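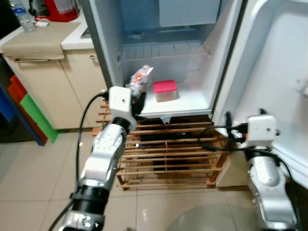 How much food should a small refrigerator hold? Less than it can, in my opinion.

My neighbor Ruth Restrepo fills hers until the door complains. She says that empty space is wasted money. I respect this, but I think cold air also needs a place to go.
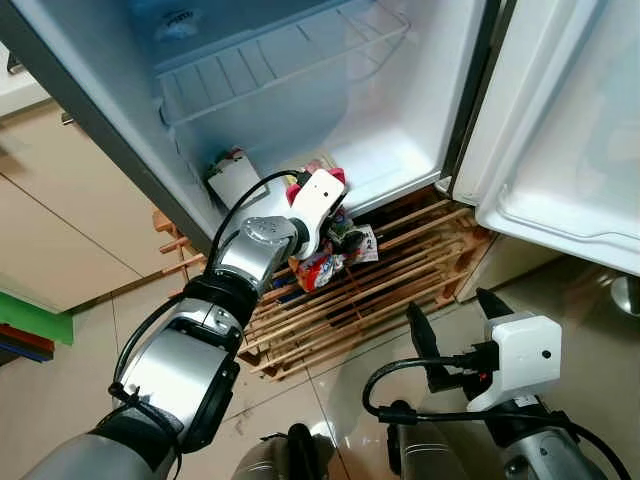

Snacks are the worst guests. One packet hides another, and in December I found crackers I had bought twice. Now I keep them in one bag on the bottom, and what does not fit must wait.

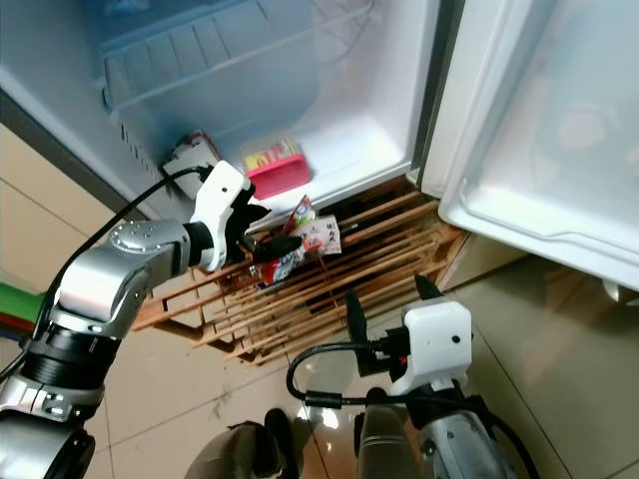
I also defend the wooden rack under the refrigerator - my cousin Tatu laughs at it, but I can sweep there without kneeling.
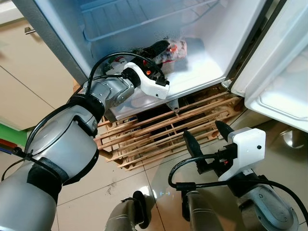 What the door is for

Small things only. A heavy door closes badly, and I would give up 4 bottles before I give up a good seal.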